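The Green Sheet: a gallery of beds, before anyone lies down

Every flat in Notlow has a wardrobe, and every wardrobe in Notlow is full, so things end up on the bed. I started keeping pictures of this in November, when Hannelore Egger moved into the upstairs room with 20 boxes and a firm belief that she owned very little. The boxes have gone. Their contents are still making the daily trip from bed to chair in the morning and from chair to bed at night, like commuters.

The rules of the gallery are simple. It has to be a bed. It has to have something on it that belongs somewhere else. Tidying may be in progress, but nobody gets extra credit for it. Kadri Hunt asked whether a sofa might count if it folds out, and was told to start her own page.

A word on sheets, as people do write in about them. A plain colour is best for sorting on. White shows everything, including the biscuit. Stripes are fine until you lose a sock, and our one experiment with a floral duvet cover cost us a hairband and most of an evening. Green has turned out well – dark cloth shows up nicely against it, and so do cables, which otherwise spend their lives under pillows.

The room upstairs is 152 steps from the bakery, according to Hannelore, who has not counted the steps from the bed to the wardrobe. There may be four. The older pages in this gallery are kept under Lanz, the street we lived in before, where the beds were smaller and the piles accordingly taller.

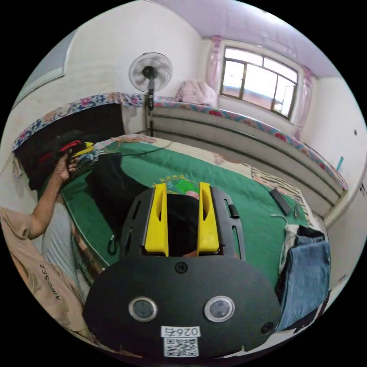
Notlow, May 21, 2020

A bundle of black, red and yellow held up at the far side of the bed, awaiting a decision. The black cloth, or bag, has been given the diagonal, as these things always are. Note the thin black cable making its own way across the green, and the small printed patch in yellow, green and pink near the middle, easily the most cheerful item on the sheet.

Submissions for the next page are welcome. Please don't make the bed first.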